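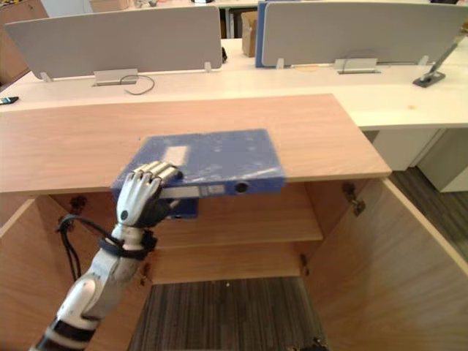 Where do old binders go when nobody has opened them in years?

Into the low cabinet by the window, lying flat, label side up, until somebody needs the shelf for something else.

Two Binders and a Cabinet: Clearing Out the Genel Files

We moved into the second floor at Bidari in the days when every invoice was printed, punched and filed by people who believed in it. The Genel account alone produced 119 sheets on the subject of a replacement door. I have read them. The door was fine.

This gallery covers the small oak-colored cabinet at the end of the office, which was supposed to take a morning to sort out. It has doors, a shelf and a lock, and for most of its life it has been treated as a very solid piece of wall. The pictures went up on 30/10/2021, together with a promise to do the tall cabinet next. Please don't hold us to that.

The rule for the day was simple enough. Anything blue came out, got its label read, and was either kept or sent to the recycling cage downstairs. Anything we couldn't identify was to be discussed over coffee, and we got through a lot of coffee.

Progress was slower than planned. A lever-arch file full of paper weighs more than you'd think, and the metal mechanism inside has a way of finding your thumb. The older ones also have labels written in an ink that has decided to retire early, so you end up opening the thing on your knees to find out whether it's Genel, Ngata or somebody's parking permits from the last office.

Black fingertips and silver joints, up close. 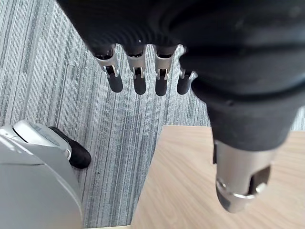

What Stayed on the Shelf

The keep pile came down to very little, which was either good discipline or a sign that we should have done this long ago. Ngata stays until the contract runs out. Genel stays until someone brave enough signs the form. Everything else went downstairs in a box that used to hold printer paper, and I suppose that's a homecoming.

A few house rules were agreed for the shelf, mostly by people leaving the room before they could object:

Files lie flat, spine to the front, so the label can be read without lifting anything.

The bottom compartment is not for shoes, umbrellas or the good biscuits.

If you take a file out, you put it back within 30 days or you adopt it.

Both doors wide open, one dark blue file on the shelf and a blue one in clear plastic film on top. The bottom compartment has nothing in it at all, and I'd like that noted.
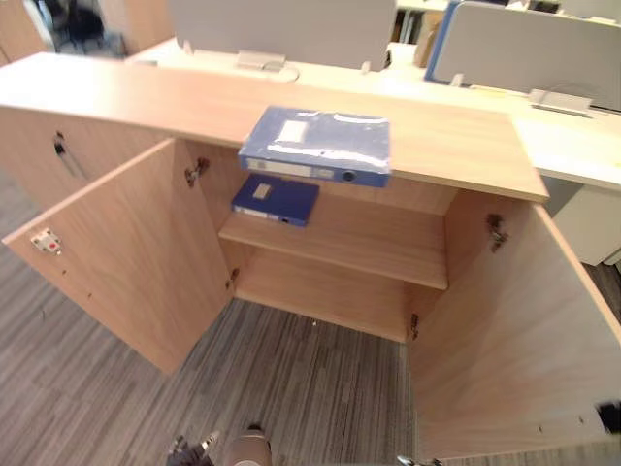
Photos: Femow Office Diary, Bidari, second floor

The file on top still has to find a home. Opinion is divided between the shelf, where there is plenty of room, and the top of the cabinet, where it can be walked past every day by people who mean to deal with it. I've seen how this usually goes.

The keys to the cabinet are in the drawer under the franking machine, on the green tag. The spare set is still missing, so if you have a small key at home that opens nothing, bring it in on Monday and we'll try it.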